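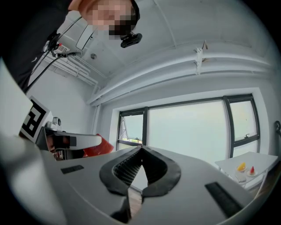

Tunwood Upper Room: Services and Finishes

Print this page | E-mail this page

The upper room at Tunwood was refitted over the summer to a services layout by Noreen Khattak. The pipework and ducting stay exposed and are finished in white to match the ceiling. The notes in this gallery follow the order of work, from the ceiling down to the floor. All dimensions are in millimetres.

Ceiling
White throughout, including the curved section. Two coats of low-sheen acrylic over sealer. Old fixing holes were filled and sanded before the first coat.

Pipe and duct run
White pipes and ducts follow the junction of wall and ceiling. Mohsin Bugti set out the run from the riser end. Minimum clearance between duct and pipe is 25, measured at the outside face of the lagging where lagging is fitted.

Brackets
White metal, fixed back to structure and not to the lining. Spacing is 600 on straight lengths and closer at changes of direction. One bracket projects below the pipes and has been left in place for a future branch.

Grouped pipes, upper wall
Kept together in a single bundle to leave the wall below free for shelving. Valve tags are on the riser side. The tag schedule is held with the maintenance manual.

Window
Existing opening retained. Reveals patched and repainted in the ceiling colour. The sealant was renewed on both sides by Bastian Stüber.

Floor
Brown timber, cleaned and recoated. Worn areas were hand sanded along the grain. Up to 100 linear metres of board was lifted and relaid to correct squeaks near the door. Felt pads are required under all chairs and benches.

Wall-to-floor junction
Skirting removed, numbered and refitted. Gaps over 2 were packed before caulking. Paint colour matches the wall.

Maintenance
Dust the tops of the ducts with a dry microfibre head on an extension pole. Do not hang anything from the pipes or brackets. Report chipped paint or movement at a fixing to Neusa Araújo. Floor recoating is next due in February.

Contact: Daniyal Lashari, Tunwood building office
Copyright Tunwood. All rights reserved.
Back to top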